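Talha Lodhi
February 1, 2026

Sorting the box of soft toy blocks before it goes to Tanko Danladi for his daughter. Notes as I go, mostly on how to clean relief surfaces.

1/ Start with the grey one. Matte finish, rounded edges, raised rim round the top face. The rim makes a shallow tray, and a shallow tray collects fluff. 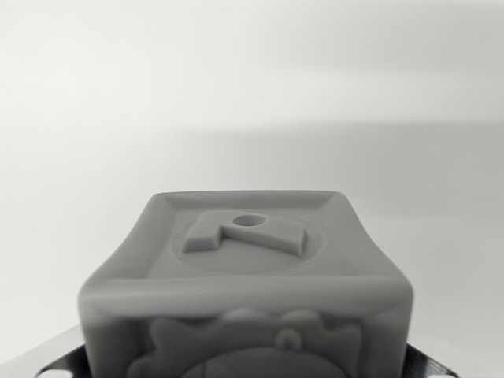
Grey block, top face. Note the small hole in the raised shape.

2/ The raised shape could be a seven. It could also be a bent lever. I have read it as a seven so far and will change my mind if a better candidate appears.

3/ The hole gets a dry cotton bud, one turn, no water. I did an October batch under the tap and the blocks held damp for 5 days. Not repeating that.

4/ Red next. Wavy ridges over the face and a small oval emblem in the middle. The lettering on it is too small for me to make out.
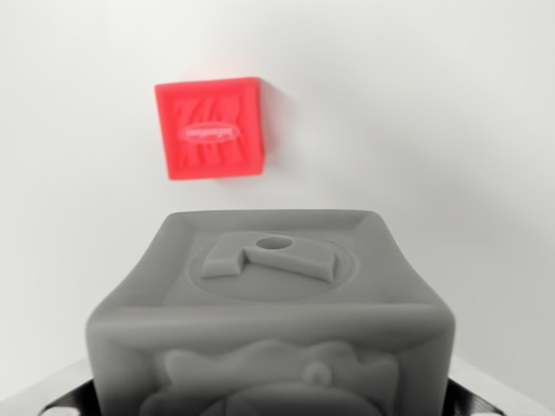 5/ Ridges want a soft toothbrush, worked along the line and never across. Across just packs the dust into the corners. Keep off the emblem - I have rubbed print off a toy before and it does not come back.

6/ Tanko asks whether a drop of washing-up liquid is all right. On a damp cloth, yes. Wipe again with plain water and leave them on a rack overnight.

7/ Side reliefs take longest. The grey one has a cartoon animal, most likely a lion, with a scalloped edge that needs the brush tip in every dip.
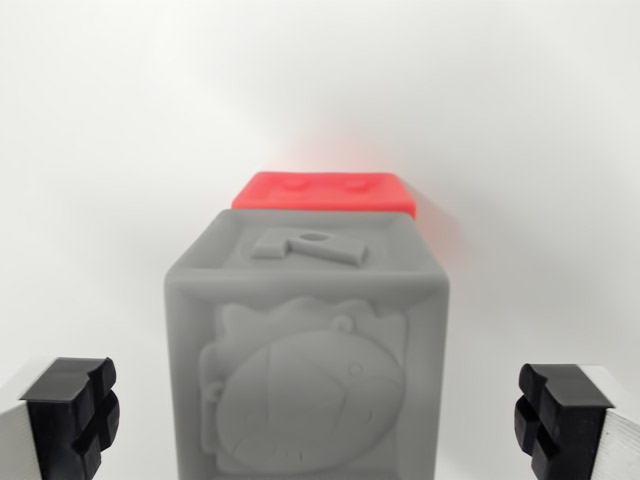 8/ Packing. Paper bag, top left open. A sealed plastic one traps whatever moisture is left. Bag goes to Trarodholm with me next time I drive over.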